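Flilau Works - Floor and Office Joint Meeting
Minutes, May 2, 2025

Chair: Ratih Pillai
Present: day shift and evening shift representatives, kitting, maintenance, quality, planning, two from the Joshi integration team (items 2 to 4 only)
Apologies: purchasing
Minutes taken by: kitting office

1. Minutes of the last meeting

Accepted with one correction. The last minutes said the floor "welcomed" the bin picking trial. Evening shift asked for this to be changed to "was told of." Changed.

The broken extractor fan over bench 3 was reported again. Maintenance has the part and will fit it next week.

2. Report from Joshi on the picking cell

Joshi gave the figures for the last full run in the trial room. Out of 237 pick attempts, 193 ended with the block lifted and set down in the right place. The rest were misses, drops, or stops where a person had to step in.

Ratih Pillai asked who that person was. Joshi said it was whoever was in the room. Kitting pointed out that this has mostly been kitting, and that those hours are still booked to the kitting line. Planning was not aware of this. The chair asked planning to become aware of it before the August numbers go upstairs.

Joshi said the rate would improve once the Priker software update is in. Day shift asked whether this was the same update that was promised at the last two meetings. Joshi said it was a later version of it.

Quality asked how many of the 193 would have passed if the parts had been real stock and not test blocks. Joshi does not have a figure, as surface marks are not checked in the trial. Quality would like it noted that surface marks are the main reason parts come back from Geltness.

3. What the cell is meant to replace

The proposal paper says the cell will "free up operators for higher value tasks." Several people asked for the list of tasks. There is no list. The chair said she had asked for one when the paper was first sent around and would ask again in writing.

Evening shift said the sorting bench is where people are put when they come back from injury or are new. If sorting goes to a machine, somebody has to say where those people will sit. The paper does not mention it. Planning said this was a fair point but outside the scope of the trial. Evening shift said the scope of the trial was written by people who have never sorted on a Friday night.

There was a long discussion about pace. At the moment the sorter sets the speed and the next bench works from what is on the tray. With the cell, the tray arrives when the arm has filled it. Day shift worry that the bench will be standing still for part of the morning and then be asked to catch up. Joshi said a buffer could be added. Asked what a buffer would cost and where it would stand, Joshi said that would need a site visit. The chair noted that they were on site.

One member from kitting spoke in favor. She has had trouble with her wrists for years and would be glad to see the back of bar parts. She said she would mind the machine less if she were trained to run it and paid for it. There was general agreement with this, including from people who do not think it will work.

Agreed: no change to the sorting rota while the trial is running. Any change after that comes to this meeting first.

4. The trial setup

Maintenance reported on their look at the trial room. Their main points:

a) The bins. Maintenance had expected new ones. The picking surface is already scratched and the paint on the sloping rear panel has flaked along the lower part. Joshi said wear does not stop the trial. Quality asked whether shine and scratches confuse the vision system. Joshi said it copes with "most" surfaces. Quality asked for that in writing, with a meaning given for "most."

b) Clamps. The bins are held with hand clamps. Fine for a trial, in the view of maintenance, but the cost sheet has no line for a proper fixture and it should. On the line a bin gets swapped many times a shift, and whoever swaps it will be doing up clamps next to an arm.

c) Cables on the floor. Maintenance want covers or a route along the wall before more people are let in. Joshi will do this.

d) The load. Six blocks lying on the floor of a bin is a long way from what arrives at the sorting bench, where a full bin holds 100 parts tangled in layers. Day shift asked for a run with a full bin of real stock. Joshi would prefer to go up in steps. The chair said steps were fine as long as the last one was a full bin, and as long as it came before any decision and not after.

e) Orientation. Blocks set at odd angles to each other are the test that matters to kitting, along with pairs lying side by side, where fingers need room to get in. Kitting would like misses recorded by type. At present a miss is a miss, and nothing can be learned from it.

The picture below goes with points a, b, d and e and was asked for by evening shift, who have not been able to visit the room in working hours.

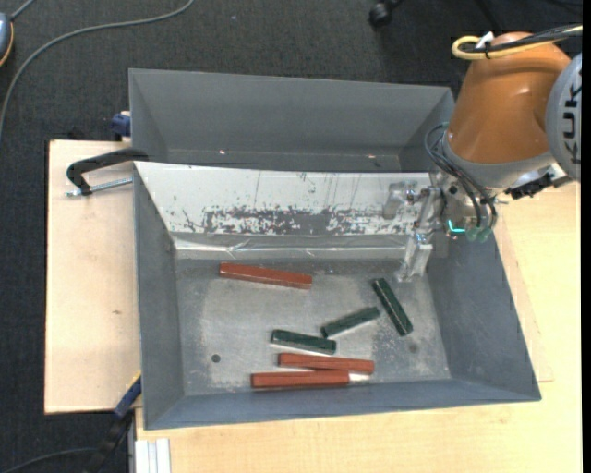
5. Training

Joshi have offered one day of training for two people. The meeting thought this was thin. Maintenance said one day would cover switching it on and pressing stop, and that the first real fault would mean a call-out at Priker rates. The chair will ask for a proper quote covering both shifts.

The question of a pay grade for cell operators was raised again. Management's position is that it is too early to say. The floor's position is that it was not too early to print the savings.

6. Any other business

The lockers on the evening side still do not lock.

Request for the trial results to be pinned up by the time clock, misses included. Agreed.

Actions

Ratih Pillai: written request for the list of "higher value tasks"; training quote for both shifts.
Planning: move the stand-in hours in the trial room off the kitting line.
Joshi: cable covers; written statement on surfaces; misses logged by type; date for the full bin run.
Maintenance: price for a bin fixture; fan over bench 3.
Quality: agree with Joshi on a check for surface marks.

Next meeting to be called once Joshi have given a date for the full bin run.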